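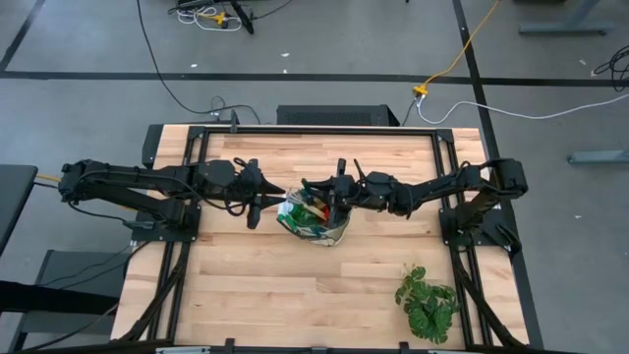
How to Oil a Butcher-Block Tabletop

If your wood top has started to look dull and thirsty, good news: oiling it is one of the most satisfying jobs in the house, and you can get the first coat on before lunch! I do mine every August, and I still get a kick out of watching the grain come up.

What you need
Food-grade mineral oil, 300 ml is plenty for a small table
Sandpaper, 120 and 220 grit
2 lint-free cotton rags (old T-shirts are perfect)
A little mild dish soap

Step 1: Clean
Wipe the top with a barely damp, soapy cloth, then again with plain water. Let it dry overnight. I know, I know – you want to get going. Oil over damp wood turns blotchy, and then you're sanding it all off again.

Step 2: Sand
Start with the 120 and go with the grain, never across it. Switch to 220 when the rough patches are gone. Vacuum up the dust and run your palm over the whole surface (my favorite part).

Step 3: Oil
Pour a small puddle in the middle and spread it out to the edges. Don't forget the end grain, which drinks far more than you'd expect. Wait 20 minutes, wipe off what's left, and repeat the next day. My top took 4 coats the first time.

Step 4: Keep it up
Drip some water on the wood once a month. If it beads, you're fine. If it soaks in, give it one more coat.

Kátia Marinho wrote in to ask about olive oil. Please skip it, it goes rancid and sticky! Walnut oil is lovely and does harden, but it takes much longer to cure and isn't safe around nut allergies.

Spread used rags flat outdoors to dry before you throw them out, especially if you went with walnut.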